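4.2 What changed at the returns counter

The Brennan site handles mixed returns for small retailers. Before the arm came, each item was unpacked at a counter, looked over, and put into one of the outgoing bins by the person who had unpacked it. The work was slow in places and quick in others. People set their own pace within the shift, and most of them kept to one counter for months at a time.

The arm took over the step in the middle. Staff still unpack and still make the final check, but the arm moves items from the counter to the bins. Management at Vindance, the company that runs the site, described this to us as removing the dull part of the job. The people doing the job did not always agree about which part was dull. Ayantu Gidey, who had worked returns for over 3 years when we met her, told us that putting things in the bins was when she rested her eyes. "You look hard at the item, then you put it away and you don't have to look at anything. Now I look, and then I look at the next one."

We heard versions of this in most interviews. The time saved on moving items went to looking at items, and looking was the tiring part. Shift length did not change. Break times did not change either until June, when a short extra pause was added in the afternoon at the request of the floor leads.

A second change was in who prepared the work. New kinds of goods are tried in simulation before the arm handles them on the floor. The simulated counters are put together by Liam Buckley and Mekdes Wolde, both of whom came from the returns floor and had no programming background. They choose objects from the Celska model library and set them out on a countertop next to the arm. The mix is meant to be awkward. In the layout in Figure 2, a tomato and a dog figurine share the surface with a long rifle-like object and a large grey appliance, and the items differ a great deal in size and shape. A layout like this would be unlikely to come out of any one box, but the two of them consider it a fair stand-in for a bad afternoon.
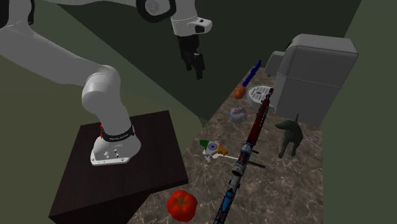
Wolde and Buckley draw on what they remember from the floor. Wolde keeps a paper notebook of items that gave her trouble when she sorted by hand, and many of the layouts start from a page in it. Long things that lie across other things come up often. So do round things, and anything thin and flat. When we asked how she decided that a layout was hard enough, she said she pictured having to clear it one-handed.

Neither of them had a new job title at the time of the study. Their pay grade was the same as on the counter, and the simulation hours were logged as training. Buckley had raised this twice with his manager. He liked the work and did not want to give it up, but he pointed out that the site depended on it and that a person hired from outside to do it would be paid more. Philomena Brophy, the site manager, agreed with him in our interview and said that the grading scheme, which is set at company level, had no line for it.

The third change was in how mistakes were talked about. Before, a wrongly binned item could be traced to a counter and so to a person. Under the new arrangement, the system logs every move, and the log for the period we studied holds 2146 entries from the single counter we followed. Of these, 601 were marked as needing a person to step in. The mark covers everything from a dropped item to a short wait while someone turned a box around — the log does not tell them apart. Staff knew this and were uneasy about it. Several believed that a high number would be read as a sign that they were interfering too much. Others believed it would be read as a sign that the arm did not work and would be taken away, which they did not want either.

Nkrumah Annan, a floor lead, had started adding handwritten notes to the printed log before it went upstairs. His notes gave the cause in a word or two: tape, glare, leaning, bag open. He was not asked to do this and did it at the end of his shift. When we compared his notes with what we had seen ourselves, they matched well, and they were the only record that separated a fault of the arm from an ordinary tidying of the counter. We return to them in Section 5.

The same notes also found their way to the simulation work. Annan and Wolde eat lunch at the same time, and "leaning" became a category in her notebook after one of those conversations. There was no formal route for this. Earlier work on the Stosley warehouse reported a ticket system through which floor staff could ask for new test cases, and Vindance had a similar form, but during our visits the form was used 2 times. People preferred to walk over and say it. Workers on the late shift could not do so, as the simulation desk is empty after 4 p.m., and the problems that came up mainly in the evening were slower to reach it.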